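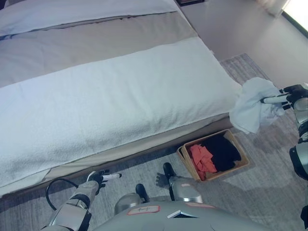

Towel task at the bed, right hand gripping, basket on the rug by the foot corner.

17/10/2026
By Kamala Alva

Product: Stirnari housekeeping kit, trial unit, Kulville apartment
Status: open, waiting on vendor

Problem as reported: the right hand takes hold of a towel at the edge of the bed and then stops. The arm holds position until the task times out at 32 seconds. No fault shows on the tablet. The left arm stays responsive the whole time.

Checked first: battery at 100 percent, both hands calibrated, network fine. Restarted the unit and ran the towel task again with the same result. Swapped to a smaller towel, no stall. Put the first towel back, stalled again.

Went through the log with Naidu support by phone. They asked for the grip release value, which was set to 3. That is the factory setting. They had me raise it to 5 and rerun. The hand let go, but too early, and the towel landed on the rug. Set it back.

Second suggestion was the drop zone. The task had been taught with the basket closer to the bed than it is now. Retaught the zone with the basket where it sits. Out of 23 runs after that, the stall came up four times, all with white towels on the white cover. Colored clothes went through without a stall.

Naidu thinks the towel outline is getting mixed up with the cover, so the planner keeps waiting for the load to clear the bed. There is a vision update due in November. Until then they suggest a dark sheet under the work area. Tried it twice, no stall, but I would not ask a paying guest to live with that.

Still open:
- Does the November update come with the trial or is it billed?
- Can the time-out be shortened from the tablet?
- Log files sent to Naidu, no ticket number back yet.

Do not close this one. I will rerun the white towels after the update and add the results.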